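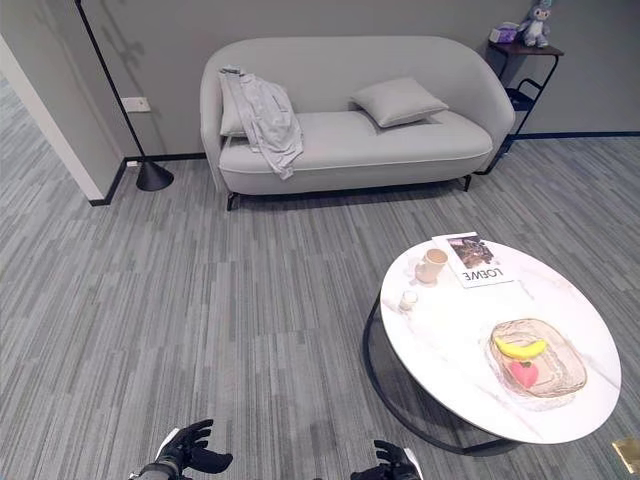

About Heden Upholstery School

Welcome, and thank you for stopping by! If you have found your way to this page you probably have a chair in the garage that you can't quite bring yourself to throw out, or you sat on something beautiful at a friend's house and wondered how it was put together. Either way, you're in good company with us.

Heden began as an evening class for beginners in the back half of the old Karakaya shoe store on Irnero Street, with 14 students, two borrowed sewing machines and a great many bent tacks. We taught webbing and drop-in seats that first June, and the class asked for more, so we added springs, then piping, then buttoning (which half the room loved and the other half has never forgiven us for). We have stayed in the same building ever since, though we now have the upstairs as well, and the heating is much better than it used to be.

These days we run 21 courses a year, from a one-day introduction to footstools up to our long course, Rirketti, which takes you through a full armchair from bare frame to finished cover over 54 hours of class time. Rirketti was the name of the first chair pattern we ever drew up ourselves, and it stuck to the course. You bring your own chair, and we go over it with you before you buy a single yard of fabric. Please do wait for that visit! Plenty of people have fallen for a large stripe at the remnant store and then found out how hard it is to match a stripe around a curved arm.

Our classes are small and they are not in any hurry. Some students finish a dining chair in a weekend, and some take a year over a wing chair and bring cake. We keep a lending shelf of hammers, regulators and staple lifters, so you don't need to own any tools to begin, and our fabric library holds 2,000 samples that you're welcome to take home for a week and look at in your own light.

We also take in a small amount of repair work through the workshop, mostly loose joints, tired foam and covers the cat got to. Send us a note with the measurements and we'll write back with an honest price.

The fall schedule opens for sign-up on 13 July 2024. Come up the side stairs, the front door sticks.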